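The Grip Trainer Has Moved Onto My Table
Sep 7, 2023

I have been squeezing things again, friends!

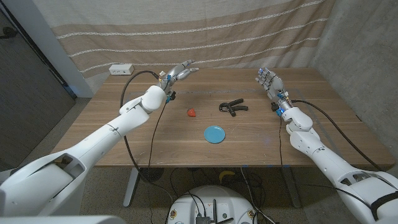

How often should you use a hand gripper if you're just starting out? Every other day is plenty for most people, a couple of short sets per hand, and stop if your wrist or thumb starts to complain.

I came to that after doing it all wrong in July, when I got overexcited and squeezed the thing through an entire season of a baking show. I couldn't open a jar of pickles for two days. My friend Kerubo Lyimo (who climbs, and has forearms like a sailor) laughed at me and then wrote me a little plan on the back of a Grostia receipt, which is still stuck to my fridge.

So now the gripper lives on the wood table, where I'll see it. Mine is the plain black kind with two handles and a spring in between, nothing fancy. I did look at a dial one from Silimard that lets you change the resistance, and I may still cave, but for now I'm happy with what I have. If you're buying your first, go lighter than you think you need. My first one was rated at 60 pounds and I could barely get it halfway closed!

Then there's the light blue plate. It's small and kind of shallow and I love it more than a plate deserves. It came from a box of odds and ends at the Mosia flea market, 2 dollars, and I have put everything on it at one time or another – keys, toast, earrings, half a lemon. A bigger plate would just fill up with mail.

And I like having a bit of red on the table too. All that warm brown wood grain can look sleepy by the afternoon, and one small bright thing wakes it right up. The planks could use a coat of oil before winter, so if anyone has a favorite that doesn't smell like a paint store, please tell me in the comments.

My routine, for those who asked last time: kettle on, 30 slow squeezes with the right hand, swap, same with the left, then tea. The left is still the weak one and gets grumpy near the end. I read while I do it, or I try to – turning pages with the spare hand is trickier than it sounds.

Next week I want to get to the Soltani rug post I keep promising, once I've finished vacuuming the poor thing.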